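Chapter 4
Who Gets to Set the Agenda?

Last updated: 2019-05-03

I used to think politics was mostly about voting. Then I spent a March evening at a town council meeting, waiting for an item on bus fares that never came up, and I started wondering who decides what gets talked about in the first place. That's what this chapter is about, and I think it's one of the most fun parts of the course!
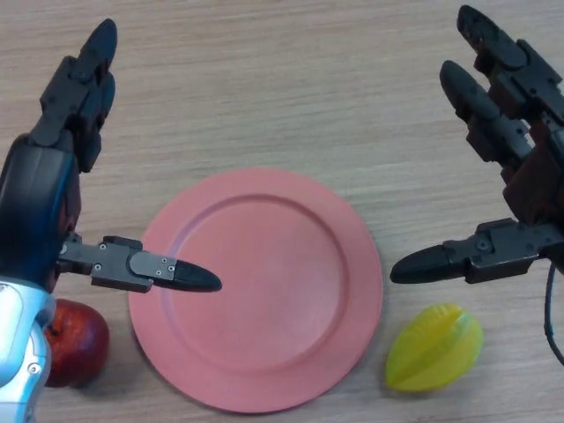
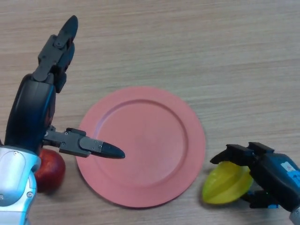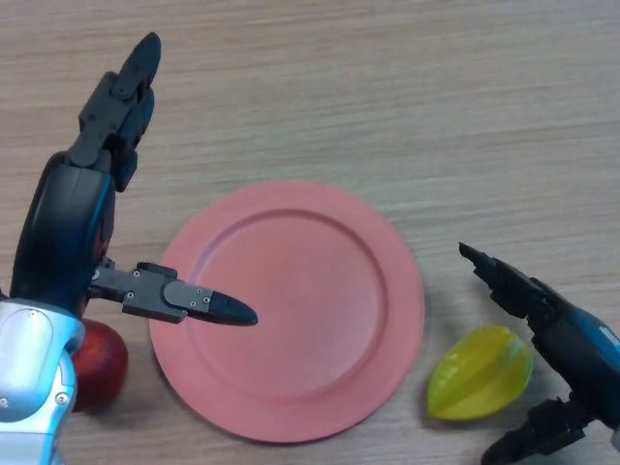 The pink plate, the apple and the star fruit, in three views.

Let me tell you about Gurnanier, a small town with a council of nine. One spring the clerk's office had 294 requests from residents sitting in a folder, and 91 of them were about the same bus route. You'd guess the route would be first on the list, right? It wasn't on the list at all. The council president, Bronwyn Costigan, wrote the agenda herself (perfectly legal under the town charter), and she wanted to get through the budget first.

Joar Tveit, who rode that bus to work, found a rule saying that a petition with 200 signatures had to be heard at the next meeting. He got them in a week, mostly by standing at the stop with a clipboard. The council still voted no on the route, by the way. But it had to vote, out loud, with people watching, and two members later had to explain themselves at election time.

So keep two questions in mind as you read. Who can put an item on the agenda? And who can keep one off? We'll start with the second, in Section 4.1, and look at how committee chairs let bills die without a vote.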